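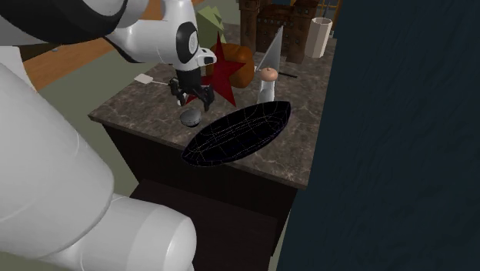

Brown stone pattern, the kind of countertop I keep thinking about.

27th October

Today I went again to Kososport to look at the kitchen showroom, and again I came home without a decision. The bus from Stivov was late, so I had only one hour before they closed for lunch.

The woman at the desk gave me the new price for everything together: 2,683, with the sink but without the delivery. In May they told me less. I did not argue, I only wrote it in my notebook. She says the work takes 10 days, and that I must live without a kitchen for 6 of them. I can eat soup at my sister's, but I do not like to be a guest for so long.

The brown stone pattern still pleases me most. My old top is white and shows every crumb and every drop of tea. My husband prefers gray. He says brown will make the room dark in winter, and maybe he is right, the window is small and looks at the wall of the bakery.

In the afternoon I called Belkadi, the other shop, and waited 13 minutes with the music in my ear. They do not sell by the piece, only complete kitchens. So that is finished.

In the evening I cleaned the drawers. I found two can openers and the lid from a pot that we gave away years ago. Emo slept on the chair all the time and did not want his dinner until nine o'clock. Tomorrow I must measure the corner next to the stove one more time, I think I wrote the number wrong.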